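Budgeting for a second two-arm cell for laundry sorting. What am I forgetting?

Home > Community > Equipment and Planning > Automation on a small budget

Posted by Poppy Bloxham, 16 August 2021
Tags: budget, two-arm cell, grippers, used equipment

Hi all! Long-time reader, first time I've put up anything with my own numbers in it, so be kind.

We're a small shop working on getting a two-arm cell to pull mixed clothes apart and sort them. We've had one cell going since June and my boss has finally said the words "write me up a budget for a second one," which I have wanted to hear for ages (I may have done a little dance by the coffee machine). Now I'm staring at a spreadsheet and second-guessing every row.

I have a quote from Bollano for a pair of arms, new, with grippers and wrist cameras on both. I have another from Barari for a used pair that's a good bit cheaper but comes without grippers, without cameras, and with a warranty I'd call thin. The frame, floor panel, wallpaper and baskets we'd do ourselves, same as last time. My line for all of that is $746, and I'm fairly comfortable with it because I kept my receipts.

What I can't work out is the rest. How many spare gripper fingers do people buy up front? Do I put a fixed camera in the budget or treat it as something we already own? (We have one, but it's on the first cell and I really don't want to be swapping it back and forth.) And is it silly to pay new prices for both arms when the left one spends so much of its time hovering and waiting for the right one to finish?

I'm putting up four pictures of the work in the cell so you can see the kind of thing it has to handle.
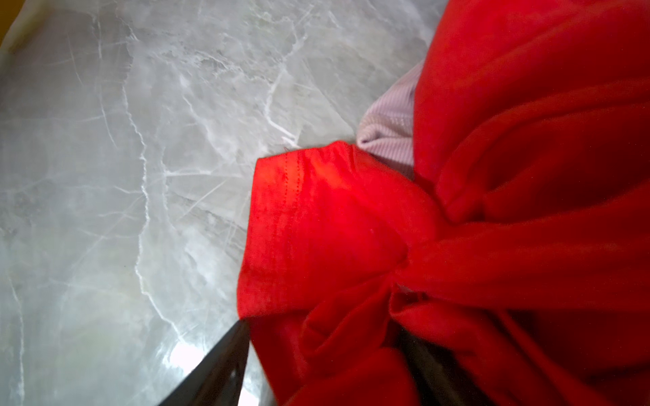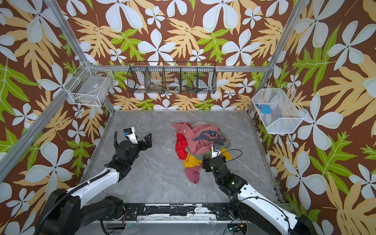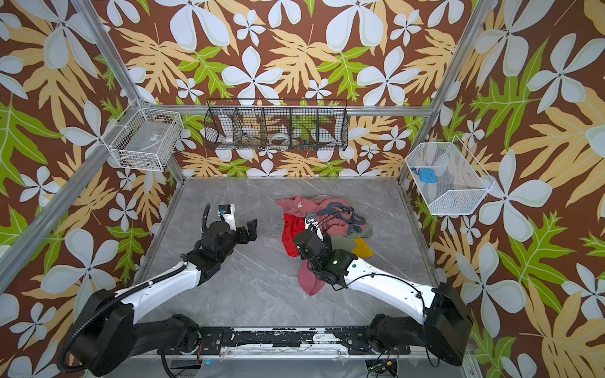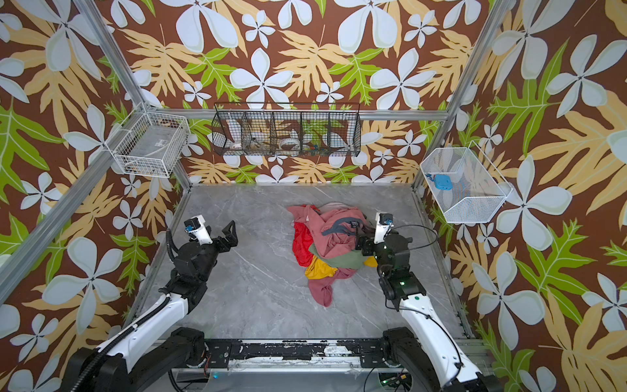
The clothes pile on the marble-pattern floor. First one is from a wrist camera, the rest are from the fixed camera.

The three wire baskets came out of that $746 too, and so did the aluminum for the frame. I'd love to hear from anyone who has bought for cloth work in particular, because most of the buying advice I find is for boxes and bottles, and a box doesn't wrap itself around your fingers!

Oh, and we'd want to order before the end of the quarter if that changes anything. Shipping on the Bollano pair is 11 weeks, or it was when I called.

Thanks in advance,
Poppy

2 replies

Bouchra Cherkaoui

Hi Poppy, fun project, and I've been through this twice now so I'll give you everything I've got.

Spare fingers first. Buy more than you think. I started with one extra pair and felt very clever, and then we changed the finger shape to get a better grip on thin knits and the extra pair was no use to us at all. I'd hold off on a big order until you've settled on a shape. Then get 7 pairs in one go. Ask for a price break, some places will do it if you just ask nicely. Ours came from Preken at $74 a pair.

Yes to a fixed camera as its own line. Put the mount and the cable on that line too. Cables were my worst surprise the first time, and I'm not talking about one cable, I'm talking about the whole drawer of them: camera, power, network, the longer one you need when the shorter one turns out to be a hand's width short. I can see you've got cables looping off the right arm in your pictures, and if yours catch on things the way ours did, put in a spare set for each arm. We wore out the ones near the wrist first.

On new versus used, I'd be careful with the Barari offer. I have nothing against a used arm (my own first pair was used and I loved them) but price it with the grippers and cameras added before you compare. When I did that for ours, most of the gap went away, and what was left I would have happily paid for a decent warranty. Also ask what software the used pair is on. If your second cell runs a different version from the first, you'll be keeping two sets of everything, and that costs you time every single week even though it never shows up on an invoice.

As for the left arm hovering, I wouldn't go cheap on it. It looks idle in a picture, sure. But the first time you want one arm to hold a sleeve while the other pulls, you need both to behave the same way. We tried a mixed pair for a while, with a Mahrous on one side, and the tuning drove me up the wall. Sold it on after a couple of months and bought a match.

A few rows I'd add if they aren't there already:

Spare clothes. Sounds silly, but they get stretched and fuzzy and you'll want to swap them out.
A second floor panel, cut to size and kept on a shelf.
Your own hours for setup. Put a real number on them or your boss will read it as free.
Something for lighting. A shiny floor like yours throws a glare, there's a white patch of it in your wrist picture, and we ended up buying softer lamps to deal with the same thing.

Get the 11 weeks in writing, by the way. And ask whether it starts from the order or from the deposit clearing, those were very different dates for us.

Happy to share my old spreadsheet if you message me. It's ugly but all the rows are there.

gearbox_annie

I'd go used and keep the difference for repairs. We did and it's been fine so far. Love the wallpaper btw, where did you get it??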